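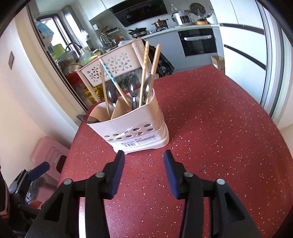
About Jorna

Hi! I'm the one-person outfit behind Jorna, a hand-held gripper project I build at home and test on whatever the kitchen has to offer (mostly spoons and chopsticks, they're thin and they tip over and I love them for it). I started in May with a box of pivot pins and a budget of 100 dollars, ha. 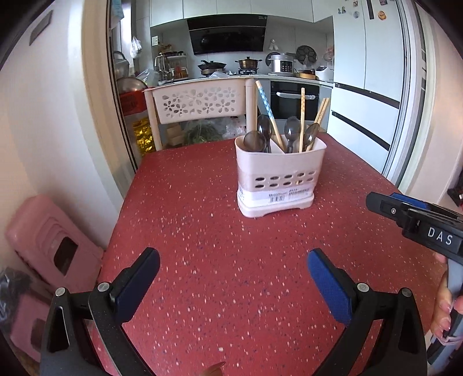 The blue pads are my favorite part to fuss with. Next up is Cuker, a smaller version for tighter spots. Parts list on request, just write!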